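Folding a sweater with a hand-held gripper: sleeves first or sides first?

Posted in Student Projects > Robot Clubs

Smaranda Bălan
Hi all! Our school robotics club is doing a clothes folding project this term and I've ended up in charge of sweaters (yay!). We record folds with hand-held grippers and then train on the recordings. T-shirts went great. Sweaters are a different animal, the sleeves end up somewhere new every time. Do you fold the sleeves in first, or fold each side in with its sleeve? And how many recordings before it's worth training anything? We have 90 so far and the demo day is in September.

Harish Garg
Fun project! We did this in the Parnholm club last year and sleeves first won easily. Pick one order and have everybody stick to it, even the person who folds differently at home (that was me). What worked for us:

1. Lay the sweater flat, front up, neckline away from you. Smooth out the body and leave the sleeves stretched to the sides.

2. Lift one sleeve well up off the bed before you bring it across. If you drag it low, the knit grabs the sheet and the whole body twists. A two-color sweater is lovely for this, you can tell at a glance which sleeve you're on:
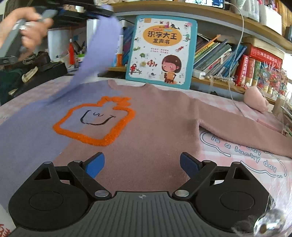 3. Lay the sleeve down across the chest, cuff pointing at the hem, and let go completely before you touch the other one.

4. Other sleeve, same way. Then hem up to the neckline and stop recording.

On numbers, we trained at 200 and it was already doing something sleeve-shaped, which got a big cheer on a Sunday afternoon. With 90 I'd try a run anyway just to see! Fuzzy knits need a deeper pinch than T-shirts, so close the pads on a proper fold of fabric and not only the surface.

Ansah
sides first is faster. we did 6 sweaters that way no problem

Smaranda Bălan
Thank you both! Trying sleeves first tomorrow. Harish, did you mix thick and thin sweaters or keep them separate?

Harish Garg
Mixed, but we started with 2 thin ones until everyone had the order down. Post your results, I'd love to see them!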